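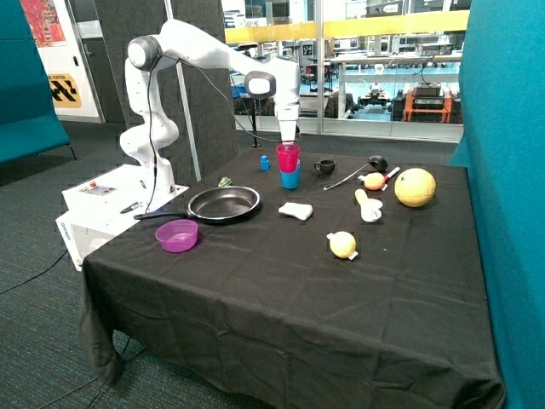
Figure 1. Our table for the nested-cup task: the arm, a pink cup sitting in a blue one, and the kitchen clutter.

3.2 Collecting the demonstrations

We split the driving between the three of us, in 30-minute shifts, and by the end of April we had 1,825 recordings for the Pletar set. I did most of the cup ones (my favorites!). The black cloth stayed on for all of them, but we moved the toy food and dishes between runs, up to 20 times in one shift, so the policy couldn't just memorize a layout. Figure 1 shows one of the messier layouts. Nested cups gave us the most grief, as you'll see in Section 4 – going straight down over the rim feels easy when you're the one steering, and then Lodari tries it and grabs both cups at once.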